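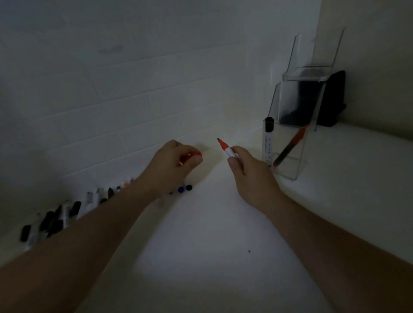 ## Corpus Lengyel : étiquettes manuscrites de cuisine domestique

Le corpus Lengyel rassemble 2 451 transcriptions d'étiquettes rédigées à la main sur des bocaux, des boîtes et des sachets de conservation. Il est destiné à l'étude des abréviations et des variantes orthographiques du français écrit à usage privé.

### Contenu

| Fichier | Description |
|---|---|
| `etiquettes.csv` | une ligne par étiquette transcrite |
| `abreviations.csv` | 919 formes abrégées et leur développement |
| `guide.md` | conventions de transcription |

Les champs principaux de `etiquettes.csv` sont les suivants :

- `id` : identifiant stable, conservé d'une version à l'autre ;
- `texte` : transcription diplomatique, casse et ponctuation d'origine ;
- `texte_norm` : forme normalisée ;
- `support` : verre, plastique, papier ou autre ;
- `outil` : feutre, stylo à bille, crayon ou indéterminé ;
- `lisibilite` : note de 1 à 5.

### Transcription

Chaque étiquette a été transcrite séparément par deux annotateurs. Les désaccords ont été tranchés par Jenő Somogyi, conformément à la section 2 du guide. Les passages illisibles sont notés `[...]` et les ratures conservées entre doubles tirets. Les dates de mise en conserve sont reproduites telles quelles, y compris lorsque l'année est absente.

### Limites connues

Les foyers urbains sont surreprésentés. Le champ `outil` a été renseigné à l'œil et ne doit pas servir de variable de référence. Les étiquettes bilingues ne sont normalisées que pour leur partie française.

### Données personnelles

Les prénoms figurant sur les étiquettes ont été remplacés par `<PRENOM>`. Toute demande de retrait est adressée au responsable du corpus, qui la traite avant la version suivante.

### Conditions d'utilisation

L'usage est réservé à la recherche et à l'enseignement. La redistribution de fichiers modifiés requiert l'accord écrit du projet Lengyel.

Responsable du corpus : Edem Zakaria
Annotation : Jenő Somogyi, Kornél Sipos
Prochaine révision : mai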